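# Das Brett meiner Großmutter

Vom langen Leben der einfachsten Dinge in der Küche

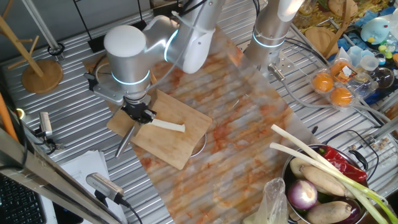
Wer in einer fremden Küche kochen soll, sucht zuerst ein Messer und dann sofort etwas, worauf man schneiden kann. Ich habe in meinem Leben auf Tellern geschnitten, auf Zeitungspapier, einmal sogar auf der Rückseite eines Kuchenblechs (das Geräusch verfolgt mich bis heute), und jedes Mal habe ich mich nach dem Brett gesehnt, das bei meiner Großmutter neben dem Herd hing. Groß war es nicht, dafür schwer und in der Mitte so ausgehöhlt, dass die Zwiebelwürfel von selbst zusammenrutschten. Helles Holz, wie bei dem Schneidebrett auf der marmorierten Matte, mag ich trotzdem am liebsten, weil man ihm die Jahre noch ansehen wird: die Rote Bete vom Winter, den Kurkumafleck, den Kreis vom zu heißen Topf.

Im Mai bin ich nach Drikside gefahren, um Marisol Sandoval zu besuchen, die dort in einer ehemaligen Stellmacherei Bretter baut und, was mir fast noch lieber ist, alte wieder herrichtet. Es roch nach Leinöl und Kaffee, und bevor wir über Holz reden durften, musste ich erst einmal Pflaumenkuchen essen. Ahorn nimmt sie gern, Birne auch, Eiche nur auf Wunsch. Ein Brett bleibt bei ihr mindestens 2 Jahre als Bohle im Schuppen liegen, ehe sie überhaupt eine Säge in die Hand nimmt. »Das Holz hat Zeit«, sagte sie und schob mir das zweite Stück Kuchen hin. »Eilig haben es immer nur die Leute.«

An der Wand hinter der Hobelbank lehnten die Patienten, wie sie sie nennt. Eines hatte einen Riss von oben bis unten, ein anderes war so krumm, dass man es hätte schaukeln können. Meist kommt so etwas davon, dass ein Brett im Spülbecken eingeweicht oder nass flach hingelegt wurde. Kurz abwaschen, abtrocknen, hochkant hinstellen, alle paar Wochen ein wenig Öl – mehr verlangt sie von ihrer Kundschaft gar nicht.

Jeptoo Mbwambo, die im Nachbarort Cloltby ein kleines Gasthaus führt, hat fünf Bretter von ihr in der Küche, und jedes hat seinen Platz. Das für die Zwiebeln darf mit dem für das Obst nicht einmal im selben Regal stehen! Ich bekam bei ihr eine Kartoffelsuppe mit sehr viel Majoran und durfte zum Dank die Petersilie hacken, auf dem ältesten der fünf, und war so glücklich dabei, dass ich viel zu viel gehackt habe.

Das Brett meiner Großmutter liegt übrigens jetzt in Drikside im Regal, mit einem Zettel daran. Abschleifen lassen wollte ich es, aber nur ein wenig, die Kuhle soll bleiben. Im Herbst darf ich es abholen.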